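3.2 The cubes, the table and the light

We have come to love small cubes. A cube is about the plainest thing one can put on a table, and yet it gives a surprising amount to look at: it has faces that take the light differently, edges that wear, and a way of sitting at an angle that changes how big it seems. This section sets out what we learned about coloured cubes on a pale surface, and why the surface and the light deserve as much care as the cubes themselves.

Our stills come from two kinds of viewpoint, one close to a cube and one taking in the tabletop. A close still (Figure 4a) has white ground in its upper half and a single small block of colour on it. A wider one (Figure 4b) puts the same sort of cube among its neighbours and lets the marks on the table come into play.

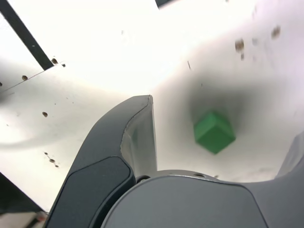

Small Objects Group, Department of Surface and Colour Studies, Kereama

Figure 4a. Green cube, close view. The upper face is lighter and brighter than the lower ones.

Green was the colour we enjoyed most. In Figure 4a the three faces on show are plainly one green, but the top is bright and fresh while the sides go deep, and the soft grey shadow gives the cube a setting to stand out from. Move up and back from the cube and the white washes out almost completely. We had expected this to be a nuisance. In the sorting task it was a help, and our readers found the edge of a green cube faster against washed-out white than against the evenly lit Brultico card we used in the pilot.

Each still was shown to readers on the Vuvenen screen for as long as they liked, and they were asked to name the colour of the cube and say which way it was turned. We collected 2,068 answers across 470 stills. Colour was named correctly in nearly every close view. Turn was harder. Readers did well when they could see a top and two sides together, and poorly when a cube faced them squarely, which makes good sense: a square-on cube is just a square, and a square tells you very little about depth.

The table turned out to be a lovely subject in its own right. It is a matte, light grey-white top with small dark holes, specks and scuffs, and we were tempted to clean up the stills before showing them. Xiaoyan Ye argued for leaving every mark in, and she was right. Several readers said they used the specks to judge how far apart two cubes stood, much as one uses the pattern in a carpet when putting a chair back in its place.

Black tape does the same job more firmly. The square outline in Figure 4b gives the eye a fixed shape to measure against, and answers about position were tighter for stills that had it than for stills that did not. A strip of tape lying in shadow still reads clearly as tape, so contrast was not a worry.

Figure 4b. Tabletop with three coloured wooden cubes and a square outline in black tape.

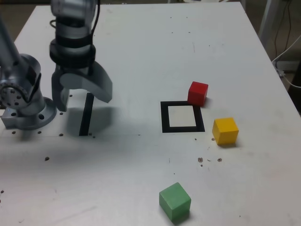 3.3 Choosing a set of cubes

For anyone wanting to try this, we suggest starting with three colours and one size. The wooden cubes in the Gilik set suited us very well. Wood takes paint evenly and does not throw back hard glints, and slightly rounded edges seemed to bother readers less than we had feared. Sigita Kuusk is now repeating the task with 100 new stills in which only the angle of the light changes, and the early answers are a delight to read.

Related items
Shadows on pale tabletops: a short review
How people judge the turn of a small box
Tape, chalk and string as position marks
Painted wood under side light

Shares 12 | Comments 3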